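Automation notebook, Jesedholm site, tool crib and stores
25/08/2018

Weekend entry, line down for the floor repaint, so no kitting traffic to work around. Carrying over the open items from the Gasavach cell and adding notes on the night kitting trial.

Status of trial. 245 kit pulls logged under the new routine. 14 ended in a stop that needed a person. Of those, nine were door related: the arm had hold of the door or was against it and the force limit tripped before the compartment was clear. Three were label reads. Two have no cause in the log. I have the timestamps for both, will pull the controller records.

The door stops are the ones that matter to the night crew. Every stop means somebody leaves packing, walks to stores, acknowledges at the panel, and walks back. Before the trial the night kitter did the pulls by hand and was in stores anyway. Now the same person is posted to packing and gets called away. The pull count looks fine on paper and the person doing the job has had a worse shift. Put this in the report in those terms.

Changes to the job so far, from the shift sheets:

Night kitter: hand pulls gone except for oversize. Packing added. Restocking unchanged.
Day kitter: loads the cabinets for the night. This was not in the original plan. It takes up the end of the shift and has no line on the time sheet. Needs one.
Stores lead: now holds the acknowledge key. Two more people should be trained on it before the trial is extended.

Requests from the crew, noted as received. Stop tone cannot be heard over the compressor at packing. They want a light. Agreed, easy. They want the reason for the stop shown at packing, so they know whether to bring the spare key. Agreed, takes some work on the Dimmont side. They want a manual night once a week to keep in practice on the pulls. I am for it. Not my decision.

Door approach. Current routine works on the outside edge of the door and swings it through one fixed arc. Fine on the new cabinets, poor on the older ones with stiff hinges. Proposal is two stages: crack the door at the handle, let go, then move the hand around to the inner face near the free edge and push it the rest of the way. Slower per door. Fewer trips expected, no numbers yet. Simulation first, then one real cabinet on days with the cell guarded, then nights.

Simulation runs are under job 3263. Hinge friction goes up in 13 steps. Contact settings are the same as in the January runs, so results can be compared directly. Shelf load is left out for now.

Parts. Puma cart is still missing a caster, do not use it for cabinet moves. Spare finger pads are in the second drawer, count them before ordering.

To do Monday: light at packing, time sheet line for the loading work, controller records for the two unexplained stops.
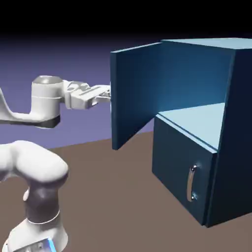
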